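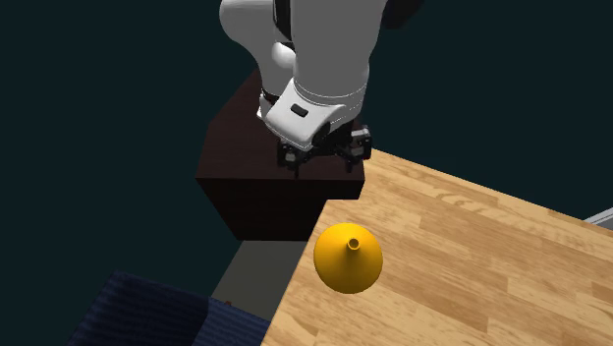
Funnel task in sim, arm over the pedestal, gripper pointing down. Funnel is spout up on the tabletop.

Wednesday, after lunch

Spent the morning on the house rules for sim scenes, the ones we all agreed to in August and have each been interpreting privately ever since. Going through them with the funnel scene open on the other monitor, so at least I'm checking them against something.

Rule on start pose. Text says "arm begins in a neutral configuration." Uda's idea of neutral and Multer's idea of neutral are different poses, and both are saved under the name neutral. New wording: start pose is a named joint vector stored with the scene, and the scene won't load if the vector is missing. Fingers open, pointing down, clear of every surface. I tried to write "comfortably clear" and deleted it.

Rule on object pose. Has to say which way up. We have 4,000 episodes in the Saliba batch where the label reads "funnel upright," and I can make a decent case for either end. A person pouring oil would say upright is spout down. A person looking at a funnel sitting on a table would say spout up. From now on: SPOUT_UP or SPOUT_DOWN, no upright. Same treatment for cups, lids and anything else with an opinion about which end is the top. Relabeling the old batch is a separate job and I have written it on the board in small letters.

Rule on spawn region. Objects spawn at least 3 cm in from any table edge. The funnel sits near the left edge, on the side by the pedestal, and I can't tell by eye whether it passes. That is the argument for having the loader check it. Margin gets measured from the rim of the object — the current script measures from the center, so a wide object can pass while hanging over the floor. Fixed in my branch, not merged.

Rule on contact. Fingers touching the pedestal or the table before the first grasp attempt = episode is thrown out. Multer wants a force threshold instead. Fine, but then somebody has to pick the number, and last time that took two meetings and ended in "small."

Rule on dressing. Background geometry can stay, but it has to have collision on or be declared as visual only in the scene file. Right now it's neither for about 20 assets in the Itevwood pack. The planner will happily send an elbow through one of those and report a clean run. I'd like us to stop counting these as successes before we show anybody the success rate.

Lighting: no rule. Dark background makes the white arm easy to pick out and I'm leaving it alone. Randomization gets its own page.

To do
- merge the rim margin fix
- loader refuses scenes without a start vector
- grep for "upright," sigh, count
- ask Uda which neutral is on the real arm
- version number on the rules page, it still says draft 2 and so does the one before it

Ran the loader again at 4:15. It complained about the start vector in my own scene.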